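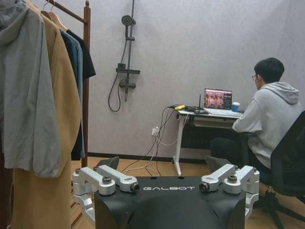

4.2 Operator console and planner handoff

The console runs on a single laptop and talks to the robot through Valtent, our message layer. Valtent carries three streams: joint state, camera video, and planner status. Each message is stamped at the source, and the planner drops any joint state older than 79 ms. Dropped messages are logged but never replayed.

Arm motion is planned in joint space by Posgate. A plan is checked twice — once against the stored room model and once against the latest depth data — before it reaches the controller. Over the November trials the planner issued 2,945 plans, of which 1,255 were revised by the second check. Most revisions changed only the elbow path and left the end pose as it was. Figure 2 shows the console in use, with the operator seated at the desk and the robot's shoulders in the foreground. 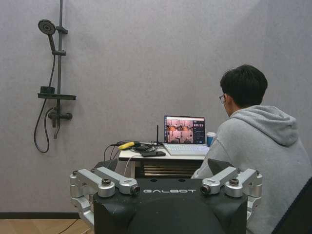
Figure 2. Operator at the console laptop, seen over the robot torso.

Nomura objected that a fixed age limit hides clock drift between the two machines, and that a plan can pass both checks on data that is older than its stamp suggests. We accept the point. The Endetwood release estimates drift at startup and again between plans, and adds the estimate to the message age before the limit is applied. The limit itself is unchanged.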